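Visits > Mills and makers > Sirncombe

Home Visits Walks Newsletter Join Contact

Open day at Sirncombe paper mill

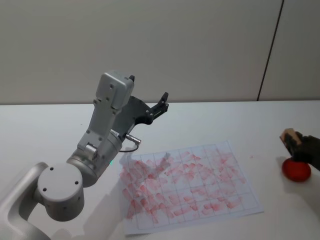
Is the mill still making paper by hand?
Handmade sheets come out of the old vat house on three mornings a week, and the rest of the output is machine-made.

Our group got there at 10.30 and paid at the gate. Ifor Landeg took us round. He started in the rag loft, where cotton offcuts are sorted and cut, then down the stone steps to the beaters. It is loud in there and you need to stand close to hear anything.

In the vat house Jolien De Haan was forming sheets for an order of 1,000, all cream, for a bookbinder. She let Ingeborg Hellwig from our group have a go. Her first sheet went back in the vat. The second was kept and put with the others to press.

The drying loft was the best part for me. The shutters are opened by hand according to the weather, and in November a sheet can take nearly a week.

Tea was in the old counting room. The shop sells seconds by weight. Parking is on the verge past the bridge and the lane floods, so bring boots.

Recent visits
Runden salt works
Serrano tile store
Prorer rope walk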